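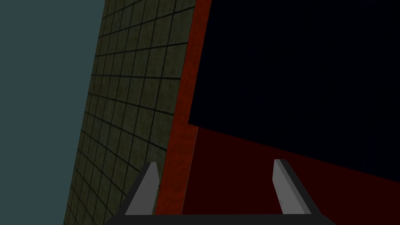
Open gripper in a computer render, mostly black, dark red and olive green.

Trekero Fevel monitor review
By Dörte Wegener
Sep 25, 2021

The Fevel replaces the Liem at the bottom of Trekero's desktop line. It keeps the same panel size and the same stand, drops the built-in speakers and adds a USB-C input. The price is $249. I used it as my only display for a month of text editing, spreadsheets and light photo work, with a laptop on USB-C and an older desktop on HDMI.

Assembly takes two parts and one thumbscrew. The column clicks into the back of the panel and the foot screws on from below. The stand tilts and adjusts for height but does not rotate to portrait. The height mechanism is stiff at first and loosens after a few days. At its lowest setting the bottom bezel sits close enough to the desk that a keyboard cannot be pushed under it. There is a VESA mount behind a plastic cover, and the cover takes a flat screwdriver and some patience to remove.

Ports face down, as they did on the Liem. Trekero supplies a USB-C cable and a power cord, both on the short side for a height-adjustable desk. The HDMI cable is extra.

Out of the box the picture is too cool and far too bright. In the Standard preset, grays lean visibly blue next to a sheet of white paper. Switching the color temperature to User and pulling blue down a few steps gets close to neutral. After calibration with a colorimeter the gray scale was even from the middle upward, with a slight green cast in the darkest steps that I could not remove from the menu. Anyone editing dark photos will notice it. For documents it makes no difference.

Peak brightness at the center of my unit was 331 nits, falling off toward the lower right corner. The minimum setting is 44 nits, low enough for a dark room. The backlight did not flicker at any level I checked. Contrast is average for the panel type, and black areas look dark gray at night. The coating is matte with a fine grain — less coarse than on the Liem, still visible on white backgrounds if you look for it.

Uniformity varies between samples. Rüdiger Schmieder bought his Fevel from a different store, and his has a brighter patch along the top edge that mine lacks. Trekero exchanged it without argument, but he paid the return shipping.

Motion handling is adequate. The overdrive menu has three settings. Off leaves a trail behind scrolling text, Normal mostly clears it, and Fast adds pale outlines around moving windows. Leave it on Normal.

The menu is controlled by four buttons under the right side of the bezel. They are identical in shape, and the power button is the outermost one. I turned the monitor off by accident several times in the first week. A joystick, as used on the Enard, would be a clear improvement. The menu also forgets the selected input after a power cut and goes back to HDMI.

USB-C worked with both laptops I tried. Charging is slow under load, and one of the laptops lost a little battery during a long video export. Waking from sleep takes long enough that I got into the habit of pressing a key before sitting down. The Liem had the same delay, and a firmware update in January did not fix it there.

Power draw at my normal working brightness was some 33 watts with no laptop charging. Standby draw was too low for my meter to read.

The Enard remains the better choice for photo work, with cleaner shadows and a stand that rotates. It costs more and has no USB-C. For office use with a single laptop, the Fevel is good value once the color temperature has been corrected. Liem owners who do not need the extra input can keep what they have — the panel is only slightly better.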